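Imad Majali
December 2020

Moved the last of the boxes out of my parents' apartment yesterday. Writing down what I learned about clearing out a home while it's still fresh. Long thread, mute me if you need to.

We started in October. I thought it would take two weekends. My parents lived there for 14 years, and before that the place belonged to my aunt, who left most of her own things in it.

Start with paper. I left it for last and that was a mistake. My father kept every utility bill. In between the bills were the deed, two insurance policies and my sister's vaccination card. You can't throw out a folder without going through it page by page.

I ended up with 12 folders of paper and kept 4. The rest went to a shredding place, which charges by weight, so take out the binders and the plastic sleeves first.

Furniture is worth less than you think. The dining table is a Beretti, solid, hardly a scratch on it. Three people came to look and all three said it was too big. My cousin Karim Abou Jaoude finally took it and had to take his own door off its hinges.

Measure your doors.

The kitchen was easy. Everyone in the family wanted something small. Rania Obeidat asked for the coffee pot and I'm glad it went to her. She used to drink from it every summer.

Clothes were the hard part. My mother is fine, she's in a smaller place near my sister, and she told us to give it all away. I still stood in front of that closet for an hour.

What worked was three piles on the bed: she wears it, someone else could wear it, nobody could. No fourth pile for "maybe." I tried a maybe pile on the first day and it was bigger than the others.

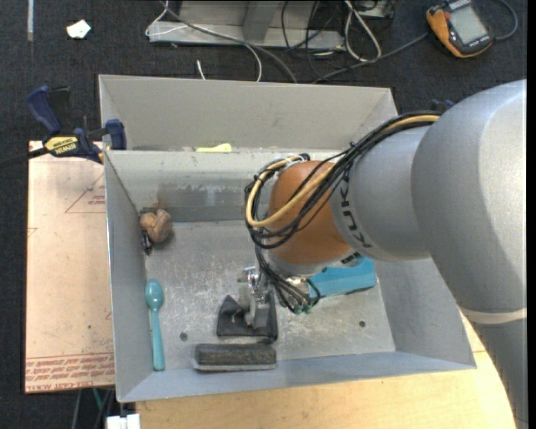
Wash things before you donate them. Check the pockets too. I found a bus pass, a lot of tissues and one earring she had given up on years ago.

Single socks and stained T-shirts are not donations. Ask first if the place takes worn-out fabric. Some do and some will have to pay to get rid of it.

Total spent on van, shredding and cleaning: 1,168. I had set aside half that. Most of the difference was the van, which we rented three times because we kept thinking each trip was the last one.

Mireille Sfeir asked what I kept for myself. The radio from the kitchen, a box of photos, my father's tape measure. The radio only gets two stations.

Keys go back tomorrow. If anyone needs moving boxes, I have a stack of them in the hallway, flat and dry. Message me and come get them.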